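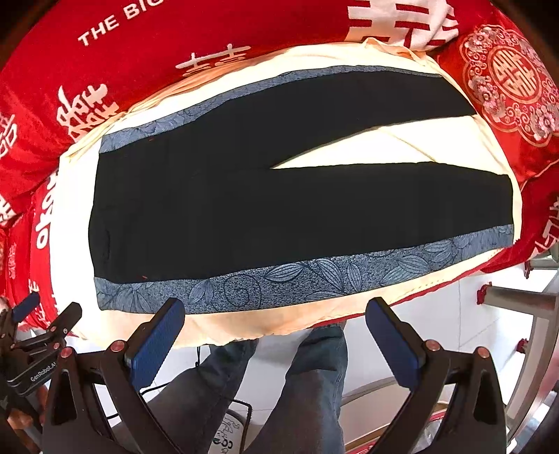
Pasoven publica sus normas de buena práctica para grabar tareas domésticas con pinzas de mano

Redacción - 2018-06-19

Ya están las normas. Pasoven colgó esta mañana la primera versión completa de su guía para equipos que graban trabajo doméstico con pinzas manuales, el material con el que luego se entrena a los robots. Treinta y una páginas, anexos aparte. Doblar ropa, hacer camas, recoger mesas. De cocina poco, queda para la siguiente edición.

El texto sale después de una consulta abierta en diciembre. Llegaron 393 comentarios, la mayoría de empresas pequeñas. Clenton e Innes participaron en la redacción; Inedine entró más tarde, solo para la parte de datos personales.

Lo principal, en corto.

Permiso por escrito de quien vive en la casa, antes de encender nada. No vale el permiso del casero. Si hay más de un adulto en el domicilio, firman todos. Los menores no salen, ni de espaldas.

Objetos personales: fuera cartas, recetas médicas, pantallas encendidas, fotos de familia. La ropa de cama y la decoración se pueden quedar como están. Este punto se discutió bastante - Clenton quería fundas lisas en todas las grabaciones, Innes que se grabase en dormitorios tal cual, con sus estampados y sus letras. Ganó lo segundo. La guía dice que un robot que solo ha visto sábanas blancas "no ha visto una cama".

Prendas. Se dobla sobre superficie despejada, con la prenda extendida y las dos perneras o mangas a la vista al empezar la toma. Nada de alfileres ni de cinta. Si la tela se engancha en los dedos de la pinza se suelta a mano y la toma se marca, no se borra. Borrar tomas fallidas era costumbre y ahora cuenta como incumplimiento.

Descansos: diez minutos por cada cincuenta de grabación. Las pinzas pesan, y la muñeca lo nota antes que el operador. El borrador pedía quince; se quedó en diez tras las quejas de los estudios que cobran por toma.

Suelo. Cables recogidos, trípodes y soportes fuera de la zona de paso, cajas y embalajes apartados. Parece obvio pero en las visitas de prueba fue el fallo mas repetido, según el anexo C. También se pide revisar las almohadillas de los dedos al inicio de cada jornada y apuntar cuándo se cambian.

Etiquetado: cada toma lleva tarea, tipo de prenda, superficie y si la mano libre intervino. Sin nombres. Inedine pidió además que la dirección del domicilio se guarde en un archivo aparte y así ha quedado.

Las cifras del piloto. 1576 tomas revisadas, 820 de ellas de ropa. Pasaron a la primera 829 del total, algo más de la mitad. Las demás volvieron con observaciones, casi siempre por papeleo incompleto o por etiquetas que no coincidían con la tarea. Pasoven no da el desglose por empresa y no piensa darlo, de momento.

Obligatoria no es. La guía es voluntaria y no hay sello ni multa. Clenton ha dicho que la exigirá a sus subcontratas a partir de diciembre, Innes que la aplica ya. En el sector hay quien la ve corta: falta todo lo relativo al pago por hora, que se cayó del borrador en la segunda ronda y no ha vuelto.

Queda pendiente la traducción al inglés y al portugués. También una hoja resumen para operadores, de una sola cara, para llevar a los domicilios. Las dudas y correciones se admiten por el formulario de la propia guía hasta que se cierre la edición siguiente, sin fecha por ahora.

Noticias relacionadas
Innes amplía su equipo de grabación en domicilios
Consentimiento en viviendas compartidas: lo que pide Inedine
Clenton revisa los contratos con sus subcontratas
Pasoven abre la consulta sobre tareas de cocina
Almohadillas, tornillos y desgaste: mantenimiento básico de pinzas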